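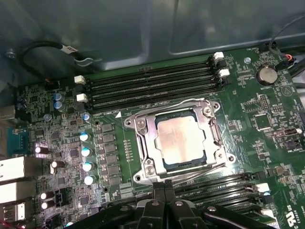
Opening. The talk covers label durability for records that must outlive the person who wrote them: cable tags, shelf tags, asset tags, sample tags. Printer choice gets one slide near the end. A label has two parts that fail separately, the mark and the attachment, and most purchase specifications describe only the mark. The small white label wrapped around the black cable is a wrap type, so the adhesive has to hold a tight curve for as long as the cable is in service. A flat tag on a steel cabinet has no such load. Same printer, possibly the same tape, very different service life. State this early and give people time to look.

Definitions, keep to one minute. Legible means a person with normal eyesight reads the full string without tilting the label. Attached means no edge lifted. A label that is attached and illegible is a failure. A label that is legible and lying on the floor is also a failure, and a worse one, as it may be put back on the wrong item. If someone asks about barcodes: they are treated as marks, with the same test, plus a scan.

Mark types. Direct thermal: darkens with heat, fades with light, suited to shipping and little else. Thermal transfer with a wax ribbon: good contrast, poor against rubbing. Thermal transfer with a resin ribbon: slower to print, much better against rubbing and solvents. Pencil on uncoated paper: do not skip this one, it outlasts most inks in a dry room. Ballpoint: unpredictable between batches. The Ginstead store used ballpoint on manila tags for years and the tags from one shelf are now blank where the neighboring shelf is fine.

Rub test, as run at Fanano. A felt pad under a fixed weight, 1000 strokes, dry, then a fresh sample with the pad dampened in alcohol. Read the string after each run. The score is the count of characters a second reader gets right without knowing the original. Do not let the person who printed the sample do the reading. Thibault Leblanc ran the first series and read his own samples, and those results were dropped. 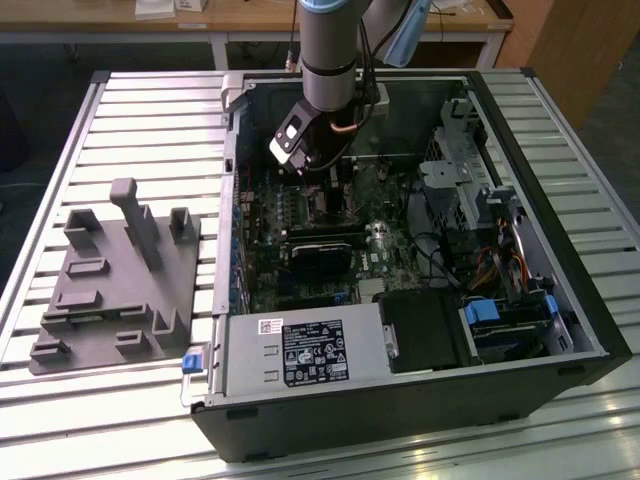

Ville Nurmi objected to the rub test after the first version of this talk. His point was that a tag on an installed item is almost never rubbed; it sits for years and is then handled hard for a few minutes, so a stroke count measures the wrong thing. He wanted an aging step first and the rubbing afterward. The objection is accepted. The current procedure has the samples in a warm cabinet before they go under the pad. The ranking of the ribbons did not change. The ranking of the adhesives did, and the table on the next slide is the revised one.

Attachment. Spend the most time here. Adhesive failure on a curved surface starts at the overlap. Recommend that the tape overlap itself by at least a full turn, so that the adhesive bonds to the tape's own backing as well as to the jacket. Cable jackets that contain plasticizer will soften many acrylic adhesives from below. Symptom: the label slides along the cable and leaves a sticky track. Cleaning the jacket before application helps for a while and then stops helping, as more plasticizer comes to the surface.

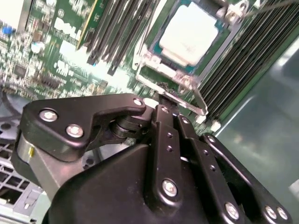
For jackets of that kind, use a sleeve or a tied tag and give up on adhesive. Sleeves have to go on before the connector does. This is the usual reason they are missing, and it is a scheduling problem. Put the labeling step in the work order ahead of termination. At Petau the step was moved and sleeve use went from rare to normal with no change in materials or training.

Content of the label. Short strings survive better than long ones, because a partly damaged short string can often be matched against the register. Keep to 6 characters where the register allows. Leave out the letters I and O. Add a check character at the end. Sofia Moreira's comparison at Havlíček found that most bad lookups came from swapped neighbors, which a weighted check character catches and a simple sum does not. Write out the weighted sum on the board if there is time; otherwise refer to the handout.

Do not encode location in the identifier. Locations change. The register holds the location, the label holds the identity.

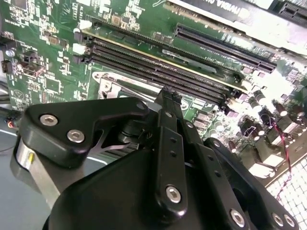
Slide 4. Computer motherboard with memory slots.

Register. Print it. One paper copy per year, on uncoated stock, stored in a different building from the labeled items. Each entry carries the identifier, a plain description, the date of labeling, and the ribbon and tape used. The last field looks excessive until a batch fails and the affected items have to be found.

Inspection interval. Every 5 years for indoor items, sooner where there is sunlight or oil. Replace any label with a lifted edge, even if it reads well. Record the replacement and keep the old label, stuck to the register page if it will still stick.

Printer slide. Any thermal transfer unit that takes a resin ribbon. Stop there, do not compare models.

Likely questions. Engraved plates: yes for fixed plant, too heavy for cable. Laser marking on the jacket: good mark, no way to change it. Radio tags: outside the scope, refer to Joonas Riihimäki. Handout is at the back table, spare copies with Kauko Kettunen.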